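Internet in the Guest Rooms: Frequently Asked Questions
Guesthouse Vidmar, Skevovberg

Posted in July by the house office
Print this page | E-mail this page

Many guests write to us before arrival with the same questions about internet, so we collected the answers in one place. If your question is missing, please write to the office and we will answer in the same day, normally before 6 p.m.

Is the internet included in the price of the room?
Yes, it is included for all rooms and for the two apartments in the garden house. You don't need to register. The name of the network and the password are printed on the card which you receive together with the key.

How fast is it?
The line to the house is 80 megabits per second, and all guests share it. In the morning it is quick. Between 8 and 10 p.m. many people watch films and it becomes slower. We are at 1,148 meters and the company Kareck, which brings the line up from Trunska, does not offer a faster one for our side of the valley.

Does the wireless signal reach every room?
It reaches all rooms, but with different strength. The walls in the old part of the house are thick stone, and in the rooms at the end of the corridor the signal is weak near the window. If you must work during your stay, please tell us when you book, and we will try to give you a room in the new part.

Can I make video calls?
In the new part, yes. In the old part we recommend to use the reading room on the first floor, where the signal is good. Please keep the voice low after 9 p.m., the bedrooms are next to it.

I have no password card. What should I do?
Ask at the reception. When the reception is closed, you find the password also on the inside cover of the house book in the breakfast room.

How many devices can I connect?
You can connect as many as you like. We only ask that you don't download very large files in the evening.

Is there mobile signal as well?
Outside the house it is usually good. Inside the old part you may lose it. On the path to the upper lake there is no signal for long parts, so please save your map before you leave.

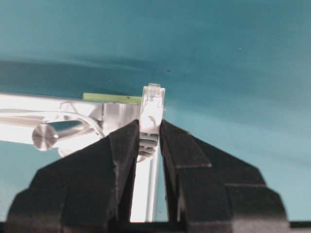

Can I use a cable in place of the wireless?
There is a network socket in each room of the new part, beside the desk. The old part has sockets only in the reading room. Cables can be borrowed at the reception without deposit, and they are 2 meters long. If your computer has no port for a network cable, please bring your own adapter, as we don't keep them.

What happens if the internet stops working?
First please switch the wireless on your device off and on again. If this does not help, tell the reception. After strong storms the line from Trunska is sometimes interrupted, and then we must wait for Kareck to repair it. We cannot give money back for this.

Can I print a ticket or a document?
Send it to the office by e-mail and we print it for you. The first pages are free, for long documents we ask a small payment.

Last updated: July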